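Brorkdale Simulator: Runaway Arm FAQ
Updated 2021-03-01

Brorkdale is our simulated house for testing home robots, and we love it to bits. Release 83 shipped with a nasty fault: the arm could suddenly swing at full speed after letting go of an object. Your questions are answered below, and please keep them coming!
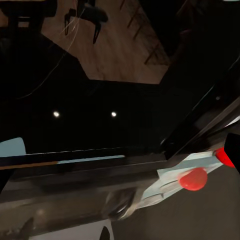
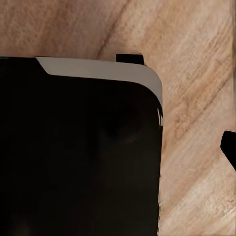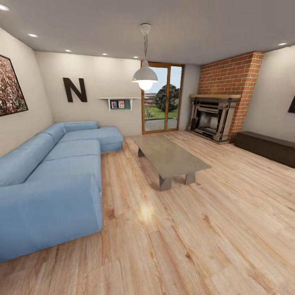
What went wrong?
When the gripper opened, the physics engine sometimes kept the object "attached" for one extra step. If the fingers still overlapped it, the engine pushed them apart with a huge force and the arm took off. Vesna Milošević tracked it down by replaying 800 releases one step at a time, and it's a beautiful piece of detective work.

Which rooms are affected?
All of them, although the living room is where most reports came from. Wallmont, the older house, uses a different contact solver and is fine.

Could this hurt anyone?
The fault lives in the simulator, so a simulated arm can't. But a policy trained on release 83 may have learned odd habits around letting go! Please don't load one onto a real arm until you've retrained it or checked it with the Schmieder speed limiter switched on. Keep the emergency stop within reach and stay outside the arm's range.

How do I know if my runs were hit?
Open the log and look for joint speed warnings within 100 milliseconds of a release. The new Nanness log viewer marks them in orange (so much nicer than scrolling).

Do I have to throw away my data?
Usually no. Drop the episodes with a warning and keep the rest. In our own set of 800 we dropped 204, which stung a bit, but the cleaned set trains well.

Is it fixed?
Yes! Release 84 detaches the object first and then opens the fingers. We also added a force cap, on by default. If you raised the contact stiffness in your own config, put it back to the default before updating.

I still see the arm jump. What now?
Send us the log, your config and the random seed. Without the seed we can rarely get the same jump twice.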